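How to get from Kodolberg to the shrine at Flenavia

Flenavia is 55 km north of Kodolberg and has no railway station, so you will need the bus or a shared taxi. The bus is cheaper. The taxi is quicker, and the only choice once the last bus has gone.

Going by bus

Buses leave from the yard behind Kodolberg market at 8 in the morning and again at 2 in the afternoon. Buy your ticket at the Evetti window before you board – the driver does not sell them. Ask for Flenavia Lower Gate, as the Upper Gate stop is closed in August.

Going by shared taxi

Taxis wait by the bridge and leave when full. Agree the fare first, and say whether you have large bags.

At the shrine

From the Lower Gate, follow the stepped lane uphill and keep the river on your left. Leave your shoes at the rack and cover your shoulders. The inner hall shuts at midday and opens again for evening prayers.

Staying the night
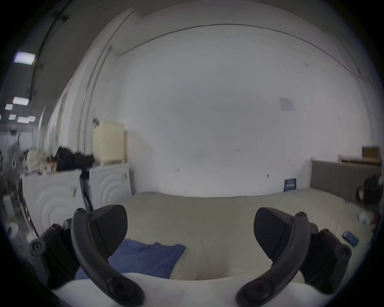 Rooms in the old town fill early during the festival, so book ahead if you can. The Filali guest house is closest to the steps and locks its front door at 9 in the evening – ring before then if your bus is late. Pay in cash, and ask for a room at the back if you want to sleep past the morning bells.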